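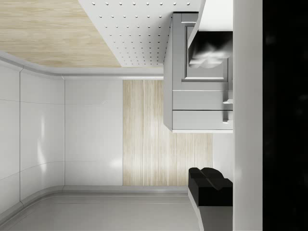

Limescale on glossy kitchen tiles, what do you use?
Posted in Home and Garden, Hedville Community Help

We moved to Hedville in September and the water is so much harder than we were used to in Nisbet! The wall behind the sink is shiny white tile, and every splash leaves a chalky little ring. I've tried washing-up liquid and a lot of elbow grease, and it looks lovely for an evening, then by breakfast the marks are back. I don't want to dull the shine or spoil the grout. Does anyone have a routine that works?
hedgerow_kettle

Hello and welcome to the town! White vinegar is your friend, but do water it down. I put 50 ml in a spray bottle with 200 ml of warm water, spray it on, leave it for two minutes and rinse very well, then (this is the part I used to skip) dry the wall with an old tea towel. Keep it off any marble or other natural stone, and don't let it sit on the grout. Once a week does us nicely.
marmaladeandtoast

lemon juice. same thing, smells better
Tap_Dripper

I'd go along with the vinegar, though what made the biggest difference in our house was a cheap window squeegee from Citov on the hill, kept on a hook by the taps. Everybody gives the tiles a quick wipe after washing up, even the teenagers, most of the time. Never bleach and vinegar together, please, the fumes are nasty.
oldmill2582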